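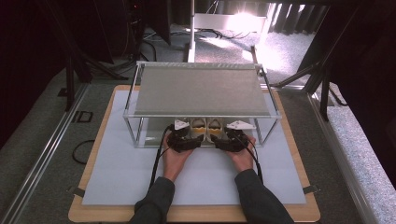

Little metal rack, two small cup-like things under it: worth the space?

Posted 15 September 2023 by Povgate

We use this cookie to remember your login. OK / Settings

Povgate
Thinking of getting one of these for the counter. Thin silver rods, flat gray top, shelf underneath where the small stuff goes. The seller says it doubles your space. I have my doubts. Has anyone lived with one?

Hirer
Doubles it on paper. I had one for 2 months and the top filled up with mail. The cups underneath were a pain to get at. You have to go in from the side with both hands or you knock one over.

arkcombe_attic
Disagree. Mine has held up fine since July. Small cups go below, spices on top. If your mail ends up there, that's a mail problem.

Hirer
Sure, but look how low the top is over those two with the yellow-orange band. Try that with a normal mug.

Povgate
They look kind of like cups to me, could be shells for all I know. Either way they're small. My mugs are bigger.

Rweyemamu
What weight does the seller claim? I've seen 1000 grams for the top on one listing and 700 on another for what looked like the same rack. I don't believe either number. Thin rods bend.

arkcombe_attic
Mine takes a full sugar jar, some 700 grams, no bending.

Rweyemamu
One jar, one rack. Doesn't tell me much.

Hirer
Put a mat under it whatever you buy. Bare legs scratched my board.

Povgate
OK, the mat I can do. Still not sold on the rack. Might measure my mugs first.

Back to top | Contact | Copyright Arkcombe Forums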